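取締役会の実効性評価という言葉を、最近やたらと目にする。うちの会社でも去年から始まり、私は事務局の下働きとしてアンケートの回収をやらされた。設問は40。五段階で丸をつけ、最後に自由記述欄がある。

結果はご想像のとおりで、ほとんどが四か五だった。自由記述は2行だけ。「資料の送付をもう少し早く」と「特になし」。これを外部のコンサルタントがきれいなグラフにして、「おおむね実効性は確保されている」と書いた報告書が届いた。表紙を入れて24ページある。

そもそも、自分たちの仕事ぶりを自分たちで採点して、低い点が出ると思うほうがどうかしている。前職のスタンドポート(Standport)でも似たようなことをやっていたが、あのときの上司だったイボネ・メデイロスさんは「満点に近い評価ほど読む価値がない」と言って、点数の欄を飛ばして読んでいた。当時はひねくれた人だと思っていた。今は私が同じ読み方をしている。
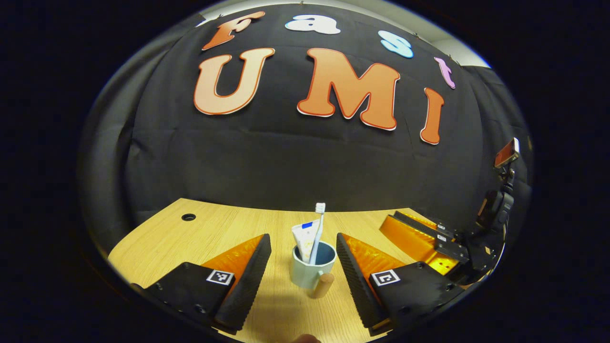 コンサルタントの言い分では、匿名だから本音が出るらしい。社外取締役が三人しかいない会社で匿名も何もないだろう。語尾の癖で誰が書いたかわかってしまう。資料の送付が遅いと書いたのはたぶんウィバラさん(Iker Ibarra、本人はイバラと読まれるのを嫌がる)で、翌月の会議で議長が真っ先に彼のほうを見て「資料は届きましたか」と聞いていた。

では第三者に面談してもらえばいいのかというと、これも怪しい。面談する側は来年も契約がほしい。厳しいことを書いて切られた業者の話なら聞いたことがあるが、厳しいことを書いて喜ばれた話はまだ聞かない。

評価をやめろとまでは言わない。ただ、知りたいのは点数の平均より、この一年で取締役会が差し戻した議案がいくつあったかだ。議事録を見れば半日で調べがつく。買収の件で誰が何を質問し、どんな答えで引き下がったのかも、ちゃんと残っている。なのにそこは評価の対象外だという。理由を聞いたら「他社もやっていないので」と返ってきた。

12月にはまた次のアンケートを配る。今度は設問が増えるそうだ。自由記述欄は100字までになると聞いた。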